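Search this site
Enter keywords
Go

17th September
By Nusrat Bangash

4. What people told us about reheating leftovers

I should say up front that I came to this study as a rice eater. Pranab Pramanik, my co-author, grew up in a house where last night's rice went back in a pan with a splash of water and a lid. I grew up with toast. So when we sat down to read 3,406 diary entries from households in Kiltimthorpe, we didn't always agree on what counted as reheating, and the first week went mostly on arguing about soup.

We settled on a loose rule. If the food had been fully cooked once, put away, and then warmed up to be eaten, it went in. Cold pizza stayed out (sorry, Pranab). Coffee stayed out too, though a surprising number of people wrote about their coffee with real feeling.

Of all those entries, 1,189 mentioned rice, pasta or potatoes as the main thing on the plate. That's the group I'll stick with in this section, as starchy leftovers are where folks had the strongest opinions. They dry out at the edges and stay cold in the middle, and everyone has a fix they learned from somebody. A damp paper towel was the big one. Others made a hole in the middle of the pile, like a doughnut, and swore by it. One diary keeper put an ice cube on top of her rice every single time and called it "my mother's trick," which made Ebere Oyewole, who did most of our coding, go home and try it the same night.

What I found more interesting was the stirring. People know they should stop halfway and stir. They told us so in the first interviews, all very confident. Then the diaries came in and the stirring mostly happened when the food was for somebody else — a kid, a visiting parent, a partner home late. When people were heating up a bowl just for themselves, they tended to skip it and eat around the cold bit. I do this too, so no judgment.

Standing time was the other gap. Most of the written advice we handed out says to let the food sit for a couple of minutes before eating. Our diary keepers treated the beep as the dinner bell. Kamrul Kodikara has suggested that we ask about this differently next round, maybe by having people note when they took the first bite, and I think he's right.

We also looked at dish shape, though only in a small way. Wide, shallow dishes got fewer complaints about cold centers than deep bowls. I wouldn't lean on that too hard, as people who own shallow dishes may just be people who care more about lunch.

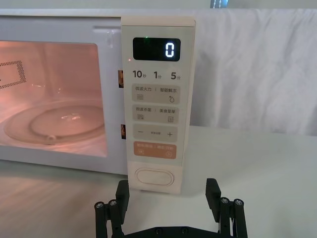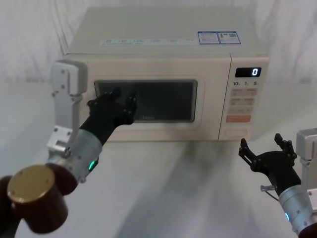
Figure 3. Countertop microwave ovens, the appliance type named in the diaries.

Does a deep bowl of rice need different handling than a shallow dish?

It needs more stirring, mainly. Break up the clumps first, add a spoonful of water, cover it loosely, and stir at least once partway through so the middle gets its share of the heat.

Related items
Packed lunches and the office fridge, by Sabina Dewan
Who throws out the last spoonful?
Notes from the Plondell bread survey
Keeping a food diary for a month in March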